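Two Kitchens, One Stage: Swati Comes to Poluvdale

The Poluvdale Playhouse will open its autumn season in April with Swati, a two-act drama by Shoaib Zaidi that follows a mother and daughter through a single Sunday in houses on opposite sides of an ocean. It is the first full-length work by a local playwright to be given a main stage run by the company, and it arrives after two years of readings and rewriting.

The play takes its name from the younger of the two women. Swati left home at nineteen to study accountancy and has returned twice, once for a wedding and once for a funeral. Her mother, whose name is withheld until the final scene, has never made the journey in the other direction. They speak by telephone every week, and the audience learns early that neither has told the other the truth for some time. Swati has given up her position at a freight firm. Her mother has sold the family house and is living among boxes in its kitchen until the new owners take possession.

Zaidi began the script as a monologue for the mother alone. It was presented at a rehearsed reading in the Playhouse foyer, where the response persuaded the company to commission a longer version.

"I had written only half of a telephone call," he said. "People came up afterwards and wanted to know what was being said at the other end. I had been so strict about leaving it out that I did not know myself."

The second voice took longer to find. Early drafts placed Swati in an office, then in a parked car, then in a hospital corridor. In the version now in rehearsal she is at home for the whole of the play, in a rented flat above a bakery, and the two women occupy the stage together without ever being in the same room. Each goes about the ordinary business of a day off. They cook, sort papers, answer the door and put off sleep.
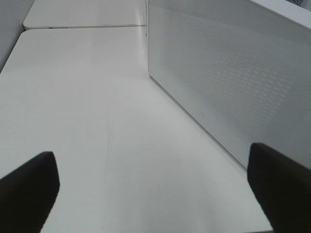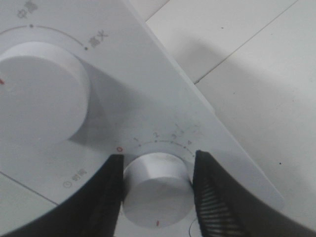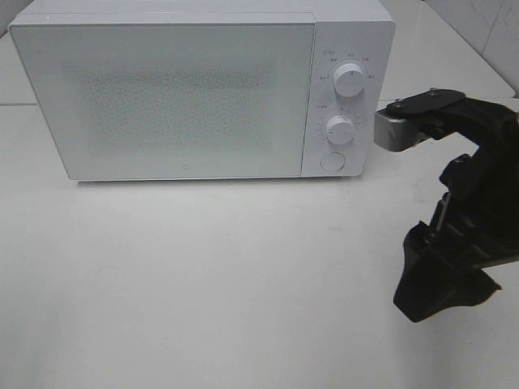
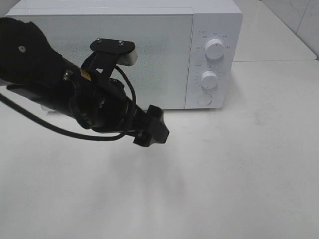 The production makes heavy demands on its two performers, who remain in view for 80 minutes without an interval. Neither looks directly at the other until the last quarter of the play. The director has asked them to rehearse their scenes separately on alternate mornings and to come together only in the afternoon, so that each has a complete and private account of the day before hearing how the other woman has spent it.

The effect, on the evidence of an open rehearsal last month, is considerable. A long passage in the first act has the mother reading aloud from old school reports while Swati, an ocean away, drafts a letter of application. The two texts begin to answer one another. A phrase from a teacher's report, "capable but inclined to hurry," turns up a minute later in the daughter's description of her own strengths, and the humour of it draws the audience closer to both women than any confession could.

Zaidi has been careful with the question of language. The mother speaks in two tongues and moves between them as her mood requires. There are no surtitles. The playwright considered them and decided that an audience member who does not follow every line will be in the same position as the neighbour who calls at the mother's door in the second act, and who understands her very well all the same.

The set is built on a single raised floor divided by a diagonal seam. In the opening scenes the lighting keeps strictly to one side or the other. As the day proceeds the boundary becomes less certain, and objects put down in one house are picked up in the other. A shawl crosses early. The telephone crosses last. The designer has used a restricted palette of ochre and slate, and the costumes have been made in the company's own workroom.

Sound plays a larger part than is usual at the Playhouse. The composer recorded street noise in Poluvdale at several times of day and has arranged it for four musicians, who sit behind a gauze at the rear of the stage. Bakery deliveries, a tram bell and the call of a knife sharpener are all heard first as recordings and later as music. The final cue, lasting close to three minutes, is played in darkness.

Support for the commission was provided by Altitex, the textile firm, through its new writing fund, and by Gridska, which has underwritten a programme of reduced-price tickets for students. The company will offer 590 of these over the length of the run. The auditorium seats 241, and patrons are advised that the sightlines from the side gallery are partly restricted by the position of the musicians.

A discussion with the playwright and both performers will follow the Sunday matinee. The Playhouse will also host a morning workshop for emerging writers, at which Zaidi will take participants through three drafts of the neighbour's scene, including one in which the character did not appear at all.

The playwright is already at work on his next piece, a comedy set in a driving school. He has not ruled out a return to the women of Swati, and speaks of the mother in particular as someone whose company he is reluctant to give up. For the present he attends rehearsals most afternoons and sits near the back with the script closed on his knee.

"I know what they are going to say," he said. "I would like to hear what they leave out."

Swati opens at the Poluvdale Playhouse in April. Evening performances begin at 7.30 pm. Bookings may be made at the box office or by telephone, and latecomers will not be admitted once the performance has begun.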